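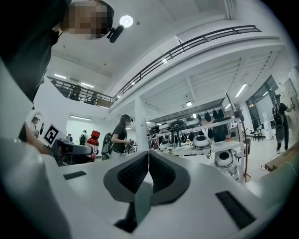

When does the Vosel branch library stop charging late fees?

It stopped at the start of the week, and anything you owed before then has been wiped off your card.

The change took effect without a ribbon or a speech. Regular visitors learned of it from a sheet of paper taped next to the checkout desk, in a type size that suggested the library would prefer to break the news gently.

Under the old system, an overdue book cost 10 cents a day, up to a limit that hardly anyone reached on purpose. The new rules are simpler. Keep a book past its due date and you get a reminder. Keep it for 80 days and the library decides you have bought it, and sends a bill for the price of the book. Bring it back and the bill goes away.

Stella Mushi, who runs the branch, said the fees had long cost more to collect than they brought in. Last year the branch took in $1,371 in late fees, a good part of which went on envelopes and stamps for letters asking for late fees.

"We once mailed a man four letters over 60 cents," Mushi said. "He paid in the end. He was very nice about it, and he brought exact change."

The amnesty covers 149 cards that had been blocked over unpaid fees. Their owners can borrow again right away and do not need to fill out a form, though Mushi said two of them had already asked for one.

Not everyone is pleased. A letter to the town paper warned that without fees the shelves would be bare by October, and asked what was next, free parking. (Parking at the library is free.) The Plelileck branch, across the river, dropped its fees last fall and still has books. It also got back over 34 titles it had written off, including a guide to home plumbing that had been out long enough for the advice on lead pipe to need a second look.

A few things stay the same. Movies still go out for one week. Museum passes still have to be back by closing time, and those still carry a fee – the next family in line is usually standing there with their coats on. Lost cards cost two dollars to replace.

Books can be left in the drop box by the side door at any hour. Mushi asks that people stop using it for magazines, phone books and, on one occasion, a casserole dish, which is still at the front desk.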